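From: the Hladun end of the couch
To: Skerkham listeners list
Subject: Re: Watberg "breakup" rumor - can we all breathe

On a night in March, at a quarter past two in the morning, a member wrote:

> Has everyone seen this?? The Inulgate gossip page is saying Watberg
> have split up. They posted a screenshot where the singer has
> unfollowed the drummer AND the bass player. Also there was nothing
> on the band page for 26 days before that. I have tickets for the
> Skerkham show and a non-refundable room. Should I be panicking?
> Does anybody here know anything real?

Panicking is a personal choice, but I'd hold off until daylight at least.

I went and read the Inulgate post so the rest of you can keep your evenings. It is 43 words long, and nine of those are the name of the page and a request to follow it. The remainder says that "fans are convinced" the band is finished. The fans in question are us. I traced it back as far as I could, and the earliest mention I can find is a message on this very list wondering whether the new single sounded "kind of like a goodbye." So we started it, they printed it, and now we're quoting them to each other as proof.

On the unfollowing: the singer unfollowed roughly 4,000 accounts that week, including the band's own label, a bakery and her sister. She does this every couple of years. The last time, it was reported as a feud with the bakery.

As for the silence on the band page, I'd point out that they also went quiet before the Hladun record, and before the live album, and for most of one summer when as far as anyone could tell they were just at home. They're a band that posts like people who've lost the password.

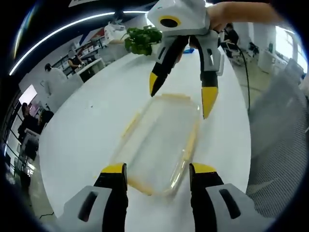
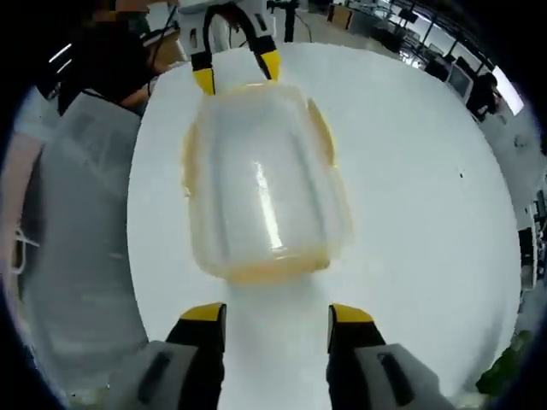
What we know for sure

- The Skerkham show is still on the venue's calendar, doors at 7. I called the box office and the man there sounded surprised to be asked.

- There are 2 new shirts in the online store, one of them with the tour dates on the back. Bands in the middle of a bitter split do sell shirts, I grant you, but they don't usually add cities to them.

- The drummer was on the Hladun morning radio show and talked about the next record for quite a while, mostly about snare drums. When the host asked about the rumor he said "which one" and then they went to the traffic report. Make of that what you like. I know some of you already have, at length, in the other thread.

What we don't know is whether the keyboard player is coming back. She's missing from the new press photo. That one does bother me a little, and I'd rather talk about it than about who follows whom. If anybody caught the radio show from the start, I came in late and may have missed something.

To the original poster: keep the tickets and keep the room. Which hotel is it, by the way? If it's the one over the bowling alley, ask for the back side of the building. I stayed on the front side for the last tour and can still hear the pins.

And please, whoever is sending our messages to Inulgate, at least fix the typos before you pass them along. They printed mine with "there" spelled wrong, and my mother reads that page.

Setlist guesses go in the other thread as usual. I still say they open with the slow one.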